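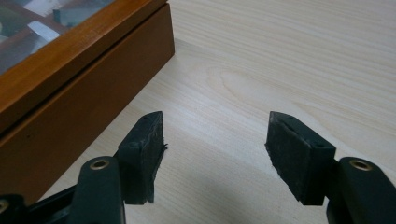 Pale wood, wavy grain. Go easy on it.

Wood Table Tips I No Longer Believe (and a Few I Do)

Every fall the same advice about wood furniture comes back, usually from someone with a bottle to sell. I have followed most of it at one time or another, on two tables, a desk and a set of shelves. Some of it did no harm. Some of it cost me a weekend with sandpaper.

Mayonnaise on white rings

The claim is that the oil creeps in and pushes out the moisture. Maybe. I left mayonnaise on a ring overnight and got a slightly fainter ring and a smell of sandwich. Petroleum jelly did the same job without the smell. What worked better was a hair dryer on the low setting, kept moving, a couple of minutes at a time. If the ring is white, the trouble is probably in the finish and you have a chance. If it's black, the water has gone into the wood and nothing in your refrigerator will fix it.

Walnut on scratches

You rub the scratch with half a walnut and it disappears. On dark wood this does darken a light scratch, for a while. On pale wood it leaves a tan streak next to the scratch, so now you have two things to look at. A wax filler stick in a matching color is cheap and you can scrape it off if you hate it. Buy one shade lighter than you think you need.

Vinegar and olive oil

I don't know how this one survives. Olive oil doesn't dry. It sits there, picks up dust and turns tacky, and then you clean it off with something stronger than you would have needed in the first place. Vinegar in plain water is fine for a greasy spot if you wipe it up right away, but so is a drop of dish soap, and the kitchen doesn't smell like salad.

Polish every week

Says who? The Womix bottle under my sink says weekly, and so does the Miken spray my neighbor swears by. Both companies would like you to run out. A table with a sound clear finish can't take in polish through the finish, so all you are doing is adding a shiny layer for crumbs to stick to. I dust with a cloth that's barely damp, dry it with another, and use polish twice a year, if I remember.

If yours has a bare oiled surface, that's different. Those do need oil, and the sign is that a drop of water soaks in instead of beading up. Test it someplace you won't see. I do mine in April and again when the heat goes on. Lay the oily rags out flat to dry, outdoors and away from anything that burns. Never wad them up. That warning sounds like one more old wives' tale and it isn't - oily rags can heat up and catch fire with no match anywhere near them.

Microfiber scratches wood

I've used the same three cloths for years and I can't find the scratches. Grit scratches wood. Shake the cloth out, wash it without fabric softener, and pick up sand or sugar before you start wiping.

Felt pads

These I believe in, with one complaint. The stick-on kind slides off and leaves a ring of glue that collects hair. A pack of 25 from Lumenta lasted me until somebody dragged a lamp. Clean the bottom of the object with rubbing alcohol first, let it dry, press the pad on, and leave it alone overnight. Keep the alcohol off the tabletop. It can take a finish off faster than you can say sorry.

Boxes, trays and anything else with a flat bottom should get pads too, and should be lifted now and then. Wood changes color in daylight, and whatever sits in one spot all year leaves its outline behind. I move things over a few inches when I dust. No product required.

Humidity gadgets

The Udavus meter on my shelf read 43 percent this morning. The one built into the thermostat disagreed by 5 points, and I have no idea which is lying. The table looks the same either way. Keep it off the radiator and out from in front of the heating vent, and spend the money on coasters. Heavy ones, with a lip, that don't come up stuck to the glass.

Posted 2020-10-29 under Furniture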